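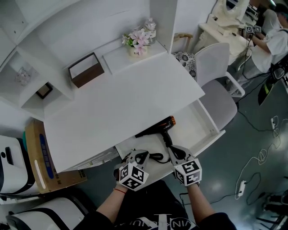 Black hair dryer in the desk drawer, cord and all.

Thread on what I learned about the wiring in a rented 1960s apartment. I am not an electrician. I read the panel door, made a lot of trips to the basement, and asked people who know more than I do.

The building is in Hosden. My lease started in January. By the second week I had lost power in the bedroom several times, always in the morning.

First thing to find out is which outlets share a breaker. The labels in my panel said "LIV," "KIT" and "8." The last one was the bedroom, the bathroom and half the hallway. Whoever wrote it knew what it meant.

To map it, plug a lamp into an outlet, switch off one breaker, see if the lamp goes out, write it down. Then do the next one. It took me an evening. Go through the ceiling lights too, they are often on a different breaker than the outlets under them.

I drew the floor plan on graph paper and wrote the breaker number next to each outlet. A copy is taped inside the panel door now. My neighbor Halima Adeyemi asked for one and her place matched mine except for the kitchen, which was redone before she moved in.

Second thing is the arithmetic. A 15 amp breaker at 120 volts gives you 1,800 watts, and for anything that runs for hours you want to stay under 1,440. Most things have the wattage on a label near the cord or on the bottom.

My space heater is 1,500 on high. A hair dryer can be more than that by itself. One of each on the same circuit and you are walking down to the basement in your socks.

Lamps, chargers and the router hardly matter. It is heat that uses power. Toaster, kettle, iron, heater, dryer. If it gets hot, look up the number before you decide where to plug it in.

I moved the heater to the living room circuit and the trips stopped. No extension cord, I moved the chair instead. Heaters should go straight into the wall. The manual for mine says so on page 7.

Third thing is outlets. Two of mine were so worn that plugs slid out under their own weight. A loose outlet can run warm. I put it in writing to the landlord with the room and which wall, and got a date back the next day.

Ankit Pandey did the work. He replaced both and tested the rest while he was there. He also put a GFCI in the bathroom, which didn't have one. He was gone before lunch.

I asked him about the panel. He said old is fine if it is in good shape, and what he looks for is scorch marks, a buzzing sound, or a breaker that will not reset. With any of those, leave it alone and call somebody.

If you rent, check what your lease says before you touch anything. Mine allows light bulbs and that is it. Even swapping a cover plate needs a note to the office.

A few replies asked about plug-in watt meters. I borrowed one from Hongmei Duan for a weekend. The heater is listed at 1,500 and it read 1,235, so the label is the upper end for that one. The old fridge used less than I expected.

Power strips: a strip gives you more places to plug in. It does not give you more power. I had a strip plugged into another strip behind the bookcase and have since taken it apart.

Next I want to look at the electric bill and the off-peak rate. I need a full summer of readings first. Will add to this thread in the fall.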